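How to Prepare a Short Devotional Talk for a Small Group

Updated May 26, 2018

When I was first asked to give the talk at our evening prayer, I said yes too quickly and then I did not sleep well. I had never spoken in front of people in English. Since then I have given many of these talks, and the steps on this page are the ones I still follow.

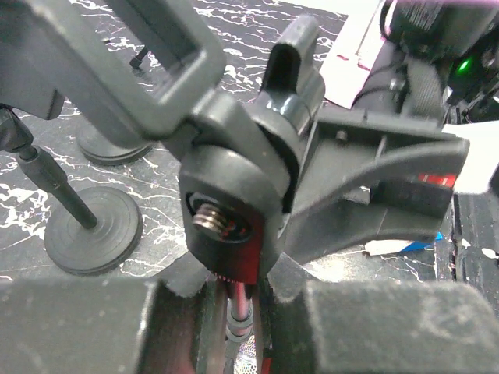
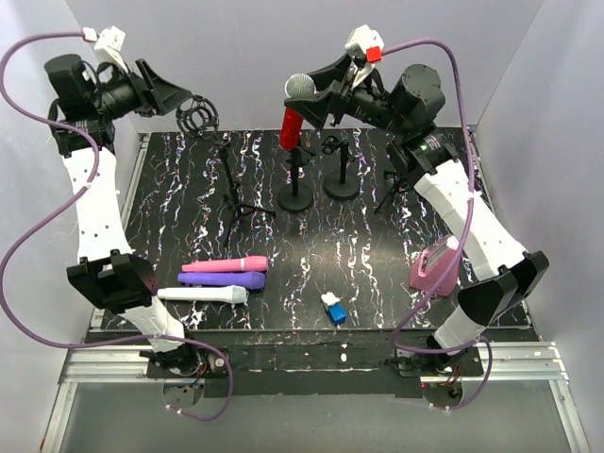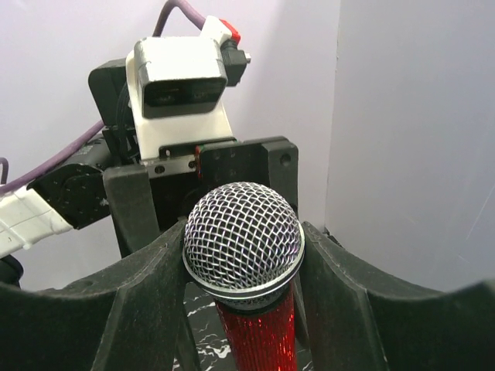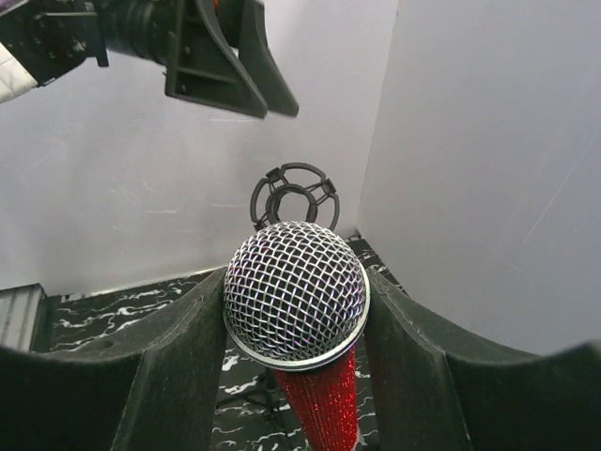
Step 1. Choose one short passage

Take a passage of no more than 9 verses. If you take a whole chapter, you will spend your time explaining who is who, and the group will be tired before you come to your point. Psalms are good for a beginner. My first talk was on Psalm 68, and I must say it was a mistake, for it is long and difficult. Later I used only the verse about God who sets the lonely in families, and this was enough for the whole evening.

Step 2. Read it for two days before you write

Read the passage in the morning and again at night. If you have another language, read it in that language too. I often see a word in my own Bible that sounds different in the English one, and many times this difference became the center of my talk. Keep a small paper in the Bible and write down your questions. Do not look in a commentary yet.

Step 3. Write one sentence

Finish this sentence on paper: "I want my friends to go home and remember that..." If you need the word "and" in it, you probably have two talks. Save the second one for another time.

Step 4. Find one story

The story should be from your own life and it should be small. I once told how I waited at the bus stop near Coris with the wrong coin in my hand, and a woman paid for me without asking. Ask permission before you tell a story about someone in the group, even a kind one.

Step 5. Write the talk in full, then shorten it

A talk of ten minutes is almost 1,200 words if you speak slowly like me. Write everything, also the greeting and the prayer. Then read it aloud with a clock beside you. Take out the sentences where your tongue stops. Long words from theology can usually go out first. If you must keep one, explain it with a simple word right after.

Step 6. Make your notes

Copy only the first words of each part onto a card, in large letters. Mark the Bible verses with a color. I number my cards, and I learned this after I dropped them in the hall at Bemell in June.

Step 7. Give the talk

Arrive early and sit for a moment in a chair at the back, to know how far your voice must go. Read the passage slowly, and wait until people have found the page. Look at the faces after each part. When you lose your place, stop, breathe and look at your card.

Step 8. Leave room for silence

After the last sentence, count to twenty in your mind before you pray. The first time it will feel very long. Some people will want to speak with you afterward, so do not put on your coat at once.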